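How to Set Up a Rice and Noodle Drawer That Stays Tidy

By Imad Matar
Updated June 2025

If you cook rice a few nights a week, the bits that go with it tend to end up all over the kitchen. The paddle goes in with the spatulas, the chopsticks slide to the back of the cutlery tray and the small bowls get stacked under the big ones. I moved all of mine into one drawer last December and have changed the layout twice. These are the steps I'd follow if I were starting again.

What you need

One drawer, at least 30 cm deep from front to back
A non-slip liner, cut to fit
Two or three adjustable dividers
A tape measure
A soft pencil
A tea towel

I used the Skadix dividers, the spring-loaded ones, and they cost me $18 for the set. Any divider that grips the sides of the drawer will do. Don't glue anything down until you have lived with it for a month.

Step 1: Get everything out

Collect every rice and noodle item in the kitchen and put it on the table. Check the dishwasher and the draining rack as well. My first layout failed because two bowls were in the sink while I was measuring, and there was nowhere for them to go afterwards.

Put aside anything chipped or cracked, and any chopstick without a mate. Single chopsticks are handy in the garden for marking seed rows, so I keep those in the shed.

Step 2: Wash and dry it properly

Wash the lot in hot soapy water. Rice starch dries hard on a paddle, especially where the handle meets the blade, and it's easier to soak it off than to scrape it. Leave the paddle in warm water for half an hour and wipe it with a soft cloth. Skip the steel wool on plastic.

Dry everything with the tea towel and then leave it out for an hour. Bowls hold water in the foot ring, and a lined drawer will start to smell if you put them away damp.

Step 3: Sort by how you use it

I sort into serving things and eating things. Serving is the paddle, the ladle and the large plate. Eating is the bowls, the side plates and the chopsticks. My neighbour Urs Wallner sorts his by person, with a bowl and a pair of chopsticks for each of the kids, and that works well in his house. Pick whichever matches the way you set the table.

Step 4: Measure the awkward pieces

Two things decide the layout: the widest plate and the longest utensil. Measure both and write the numbers down. Then measure the inside of the drawer, including the height under the rail. A stack of bowls that looks fine with the drawer open can catch on the way in.

My drawer is 462 mm wide on the inside. After the plate went in there was a strip left down the right-hand side, and that strip became the place for chopsticks and the paddle.
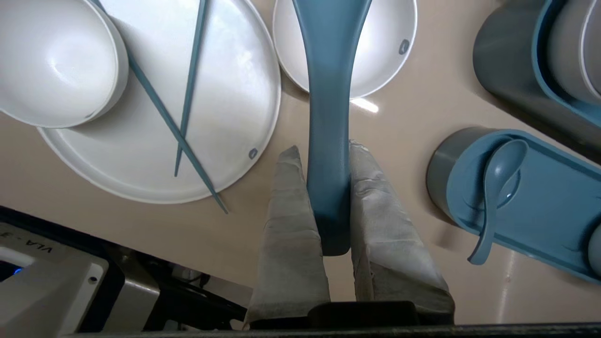
Matching colours help at this stage. If your utensils are one colour and your crockery another, you can see straight away when something has been put back in the wrong section. It also makes it easier to tell visitors where things go.

Step 5: Fit the liner and dividers

Lay the liner first and trim the corners so it sits flat. Mark the divider positions lightly in pencil on the front edge of the drawer. Put the plates in before the dividers, leave a finger's width on each side so you can lift them out, then spring the dividers into place.

Lay the chopsticks lengthwise, all tips facing the back. The paddle goes beside them, face down. If it has a bumpy surface to stop rice sticking, this keeps dust out of the texture.

Step 6: Stack the bowls

Stack no more than four deep. If they are shallow, put a square of paper towel between each one to stop them jamming together. Odd shapes go on top – I have a lipped bowl from Moulin that won't nest with anything, so it sits there by itself.

Step 7: Test it

Open and close the drawer ten times, some of them quickly. If the bowls slide, move a divider in. If the plate rattles, the liner is too thin or has bunched up at the back.

Use it for a fortnight before you change anything else. I swapped the bowls and chopsticks over after the first week because I was reaching across one to get to the other.

Looking after it

Wipe the liner when you see grains of rice on it. Take it out every couple of months, rinse it and dry it flat. Dividers loosen a bit over time, so give each one a push while the drawer is empty and reset any that move.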